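Marking out a worktop with tape: notes after three months

Posted April 2023, filed under Kitchen / Layout

In January I wrote that I was going to stop arranging the table by eye and put a grid on it. Several people asked for the measurements and the method, so this is the longer version. It covers the tape, the positions of the bowls and the board, and the one part of the layout I have changed.

The starting point was a complaint from Kimie Amano, who shares the table with me. Her view was that I put things down wherever my hand happened to be, and that she then had to move four of them to cut one lemon. I kept a log to check this. Over the test period I recorded 400 sessions of simple preparation (slice a lemon, get ice, serve a drink, put a kiwi out) and 2911 separate pick-ups of an item. Of those, 2170 were of items I was going to use. The remainder were items being moved out of the way. Kimie was right.

Surface

The surface is a matt brown covering. I wanted something that did not reflect the lamp and that would take tape without lifting. Blue painter's tape was chosen for three reasons: it shows up clearly on brown, it comes off cleanly, and I had most of a roll.

I laid the long lines first, by hand, with no straight edge. I do not recommend this. The lines wander, and where two strips cross the halves do not always meet.
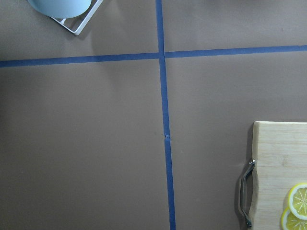
A straight line is pleasant to look at but it makes no difference to the use of the grid. What matters is that a bowl fits inside a section with room for fingers on either side. I cut a paper template to the size of my widest bowl plus a margin and checked each section against it. Any section that failed was merged with its neighbour by leaving out a strip.

Tape wears. The edges pick up first where things are dragged across them, and small nicks appear along the length. I press down anything that lifts and replace a strip only when it no longer lies flat. Man-lok Tse suggested cutting the ends with a knife instead of tearing them, and the cut ends have held better than the torn ones.

Positions

The cutting board has a side of the table to itself and may overlap a line. I tried keeping it strictly inside one section and it was a waste of time, as the board is bigger than the spacing that suits the bowls. The yellow plastic knife stays on the board, next to whatever is being cut. It is good enough for a lemon if the slices are not too thin.

The mint-green bowl goes in the middle, on the line. This breaks the rule about sections, but it is the item we both reach for most and the centre is the fairest place for it. The white spoon can go in this bowl or on the board. I have no preference and the log shows no difference.

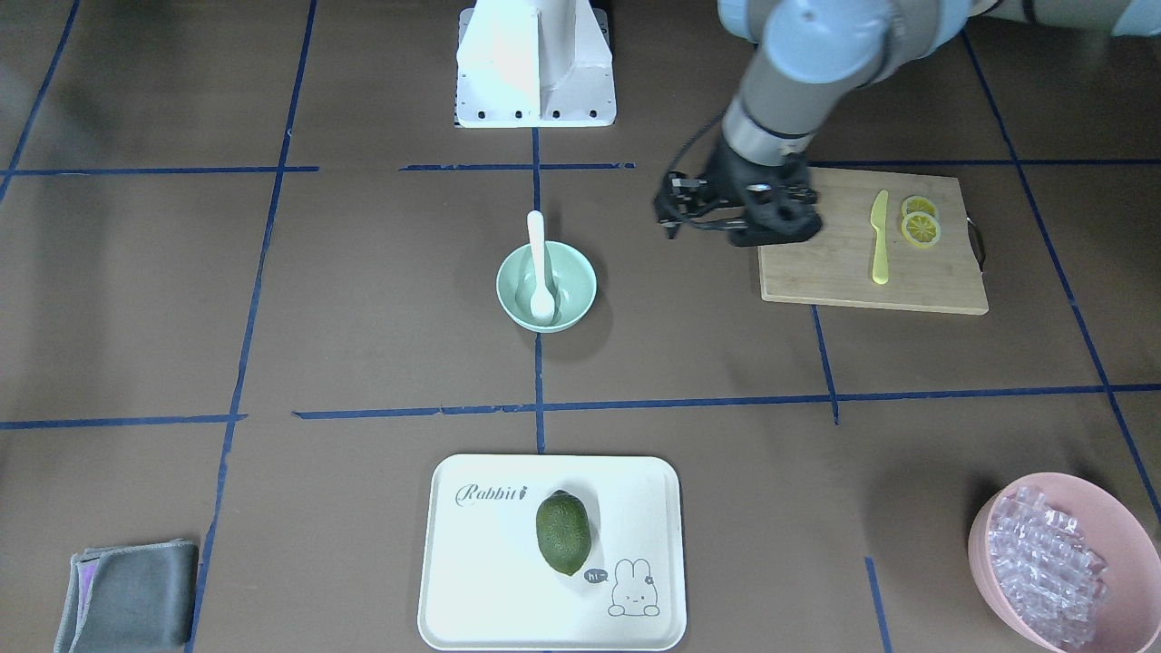 Lemon slices are left on the board until wanted. I used to move them to a saucer straight after cutting, which added a pick-up and a thing to wash. Two slices will sit on the board well enough, one partly over the other, and still leave space to work.

Ice has its own bowl, the pink one. Ice should be kept away from the board and near an outer corner, so that drips from the outside of the bowl do not run under the tape. Water under the tape is the main cause of failure. The adhesive goes soft, the strip slides, and a line that was already crooked gets worse.

The dish rack is wire, white, and stands at the edge. Only what is clean goes on it. It is not part of the grid and I have not tried to tape round its feet.

The change

The original plan had no place for the tray. I treated it as something fetched at the end – a poor decision, given that whole fruit had nowhere to go in the meantime and was put down on the board. The tray is white with rounded corners, has "Rabbit" written on it and a small line drawing of an animal, and now has a standing place on the table. One kiwi-like fruit in the middle of it does not roll far, as the rim is slightly raised.
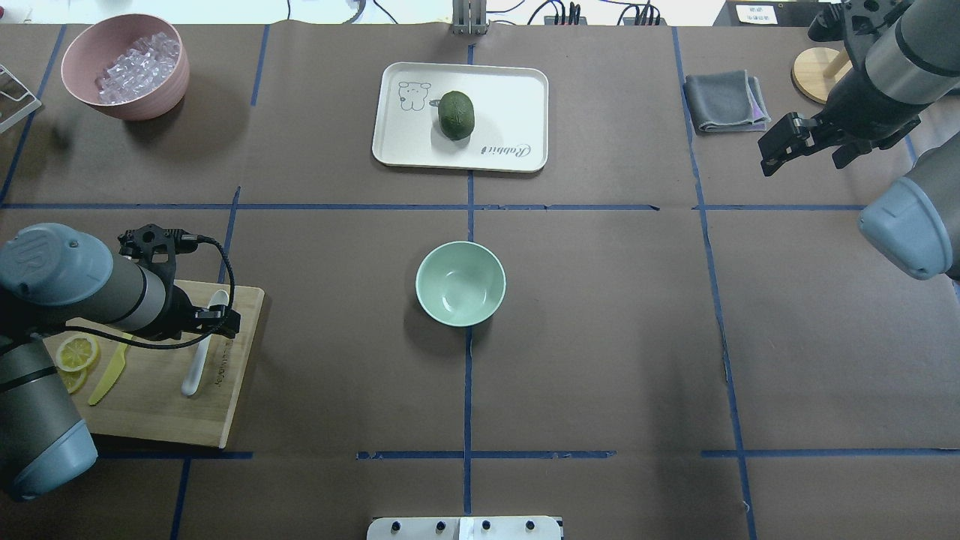

Open points

1. Line spacing. I may widen the sections nearest the board.

2. Tape colour. Kimie would prefer something less blue. I have a sample of a beige tape from Hastano but it is hard to see on brown under evening light.

3. A second log. I will record another 400 sessions with the tray in its new position and compare the two sets of figures.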